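Grade 7 World History: The Silk Road Unit, Family FAQ

Last updated: June 2021

What does the unit cover?
Trade between China, Central Asia and the Mediterranean, and how goods, beliefs and disease moved along it. We spend four weeks on it, and it's my favorite stretch of the whole year!

Is there a textbook?
Just one chapter. Most of the reading comes from a packet of 16 short sources (travelers' letters, tax lists, a bit of a monk's diary), and students mark them up as they go.

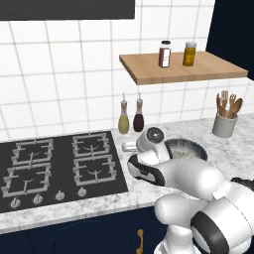 Two jars on a kitchen shelf.

What is the trade journal?
Each student picks one good, such as silk, paper, pepper or glass, and follows it from maker to buyer in six entries. Maps are welcome, and so are wild guesses, as long as a source backs them up.

Can families help?
Yes, please! Ask your student why a merchant would rarely travel the whole route. You'll get an earful.
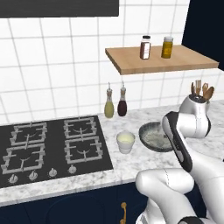

Gwilym James wrote in May to say that the journal ate up far more evenings than the reading did, and he wondered if entries could be shorter. They can now: half a page is plenty.

How is it graded?
The journal counts for most of it, plus a map quiz with 10 places to label. Retakes are fine.

Ingrid Pettigrew, Room 6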